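Inicio > Casa y trabajo > Residuos y reciclaje

Botellas de plástico en el trabajo: ¿tapón puesto o quitado? ¿aplastar o no?

Publicado por mesa_del_fondo
Visto 3.393 veces

Buenas. A ver si alguien me aclara esto porque en la nave estamos a la greña y yo ya no sé quién tiene razón.

Somos una empresa pequeña en el polígono de Trelonport. La recogida de envases nos la hace Marnus, una vez por semana, sacos de 100 litros. Hasta ahora sin problema. Pues en noviembre nos dejan dos sacos sin recoger con una pegatina de "contenido no conforme" y luego nos llega un cargo de 176 euros por retirada aparte. Sin más explicación. Llamo y me dicen que está en las condiciones. Las condiciones son once páginas, y lo de las botellas ocupa dos líneas que se contradicen (o yo las leo mal, que también puede ser).

Lo que quiero saber:

- El tapón, ¿se deja puesto o se quita? Unos lo quitan, otros lo dejan. Yo siempre lo había quitado.
- ¿Hay que aplastarlas? Y si se aplastan, ¿a lo largo o de arriba abajo tipo acordeón?
- La etiqueta. Hay un compañero que las despega todas una por una, tarda una vida.
- ¿Hay que enjuagar? Lo pregunto sobre todo por las de bebida energética, que dejan todo pringoso.
- ¿El resto de líquido cuenta como "no conforme"? Sospecho que va por ahí.

Lo que se gasta aquí es agua y bebida energética, botella pequeña, tapón de rosca. Nada raro, ni aceite ni productos ni nada de eso.

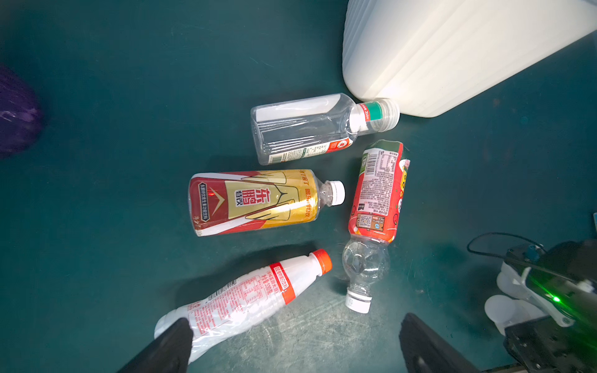
3 respuestas

polietileno_a_ratos
Marcada como útil por 166 usuarios

Te contesto por partes y rápido que entro a turno.

Tapón: puesto. Antes se decía que se quitara, era otro plástico y daba guerra, pero hoy en casi todas las plantas trituran todo junto y luego separan en agua, uno flota y el otro se hunde. Suelto, el tapón se cuela por las cribas y acaba en el rechazo. Otra cosa es si en la zona hay recogida de tapones solidaria o algo así, entonces los juntas aparte y ya está, pero aparte de verdad, no en el mismo saco.

Aplastar: sí, pero a lo largo, que quede plana. En acordeón o hecha una bola hay máquinas que no la leen bien. El orden es vaciar, aplastar, y luego poner el tapón para que no se vuelva a hinchar. Si la cierras primero con el aire dentro no hay quien la aplaste y encima puede saltar el tapón.

Ojo que hay sitios donde NO quieren que se aplasten (las máquinas de retorno con depósito, que leen el código). Si os pagan por devolverlas, enteras y con etiqueta.

Etiqueta: se deja. Dile a tu compañero que descanse.

Enjuagar: no hace falta, con que esté vacía vale. Un culín de agua no pasa nada. Lo que sí pasa es que la gente tira la botella a medio beber, y diez así son varios litros en el saco. El saco pesa, se rompe, moja el papel del camión. Yo apostaría a que los 176 euros van por ahí. Mira en las condiciones si pone "líquidos libres" o "peso máximo por saco", suele ser eso.

Y pide la foto de la incidencia. Si te cobran una retirada aparte te tienen que poder enseñar por qué. Por escrito, por correo, no por teléfono.

Comentarios:

mesa_del_fondo: Pone "exentos de líquido libre", sí. Pues va a ser eso. Voy a pedir la foto, gracias!!

polietileno_a_ratos: ya nos contarás

vecina_del_tercero_b

En mi bloque lo hacemos con tapón quitado de toda la vida y nunca han dicho nada. Para mí es una tontería tanto lío, al final lo mezclan todo en el mismo camión, eso lo he visto yo. Y lo de enjuagar es gastar agua por gastar.

Comentarios:

polietileno_a_ratos: lo del camión depende, muchos llevan dos compartimentos y desde la acera parece que va todo junto.

vecina_del_tercero_b: pues será eso, no sé

turno_de_tarde_77

De acuerdo con la primera. Añado lo que nos funcionó a nosotros, que tuvimos el mismo problema con otra empresa, Grodosetti, distinta contrata pero la misma pegatina.

El fallo no estaba en el saco, estaba en las mesas. La gente deja la botella donde le pilla y al final del día alguien barre todo de golpe, llenas, vacías, con servilletas, lo que haya. Lo que hicimos:

1. Un cubo pequeño por mesa solo para envases. Sin tapa. Con tapa no lo usa ni dios, comprobado.
2. Un punto para vaciar. En nuestro caso el fregadero de la cocina con un colador. Si no teneis fregadero cerca, una garrafa con embudo y se vacía al acabar.
3. Cartel de una línea: VACÍA, PLANA, CON TAPÓN. El anterior era un folio entero con dibujitos y no se lo leía nadie.
4. El que cierra el saco lo levanta antes de atarlo. Si pesa, hay líquido. Se nota enseguida.

El cubo, claro y liso, que se vea la mugre y te obligue a lavarlo. Nosotros compramos unos Foulkes grises y fue un error, a las dos semanas aquello olía a chicle fermentado y por fuera parecían limpios. Blanco mejor.
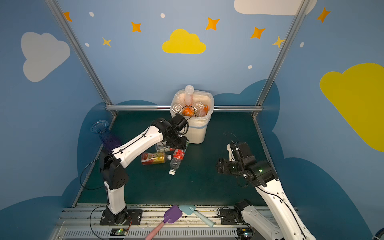 Cubo blanco, al fondo del tablero.

Para el olor: agua caliente y un chorro de vinagre los viernes no, mejor a diario si usais bebidas con azucar, que en verano vienen las avispas. Un papel de periódico en el fondo también ayuda, luego va al contenedor normal si está pringado, no al de papel.

Sobre el cargo, reclama. A nosotros nos devolvieron la mitad por ser la primera vez. No lo ofrecen, hay que pedirlo.

Comentarios:

mesa_del_fondo: Actualizo. Me han mandado la foto. Saco con un charco de color naranja en el fondo que daba miedo. Así que nada, culpa nuestra. He pedido lo de la primera incidencia y dicen que lo "estudian". Lo de las mesas lo ponemos en marcha ya, y el compañero de las etiquetas está ofendidísimo.

turno_de_tarde_77: jaja dale el embudo a él. Y lo de los viernes lo he escrito fatal, quería decir a diario y punto

mesa_del_fondo: Entendido. ¿Y los briks van en el mismo saco o aparte?

turno_de_tarde_77: mismo saco normalmente, pero mira las once páginas por si acaso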